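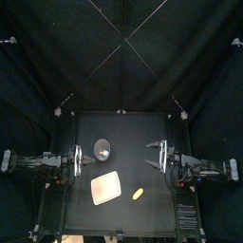 2. Planning and control software: progress to 2nd May

Work in this period concentrated on the two-arm planner. The Conderent team, led by Venkatesh Iyer, completed the move to a shared timeline, so that both arms are now planned together and checked against each other before any motion is sent. The grippers are commanded separately; one may be open while the other is closing.

The planner was run on 120 bowl and tray tasks and completed 79 without operator help. Most failures arose in perception, where the outline of translucent plastic was poorly estimated. Leandro Cabral has begun work on a revised depth filter, and 2 of its 3 modules have passed review.

The logging tool requested by Eldale is delayed and is now due in July. No change to the budget is sought.

Last updated: L. Cabral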